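Week 4 handout: comparing finger pads on hand-held grippers
Rafsan Cassim, March
2 min read

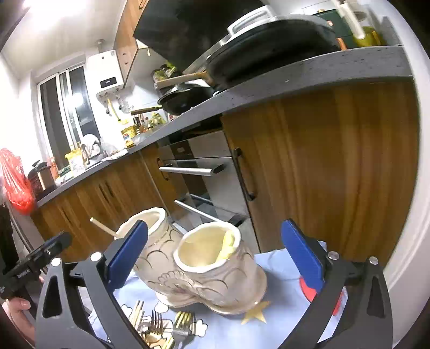 Pad shape and stiffness matter more on glazed ceramic than on most things we have picked up so far. A curved wall gives a flat pad very little contact, and a joined pair of containers leaves less room for the second finger. With the two boots on the blue cloth, note the open gap between the right pad and the right boot while the left pad already overlaps the other one in the view. Overlap in the view is not contact. Check the log before you write down a touch.

Thursday's lab uses two pad sets, Keltwood (soft) and Brurkine (firm). Each pair of students does 15 trials per set.

For each trial record:
- pad set and trial number
- finger opening at the start
- which finger touched first
- slip, yes or no

Forks, spoons and chopsticks are a separate task in week 5. Leave them out of your table.

Reading: Bhattacharjee notes, section 3. Questions about the logging sheet go to Hjørdis Haugland.

2 comments
Share 4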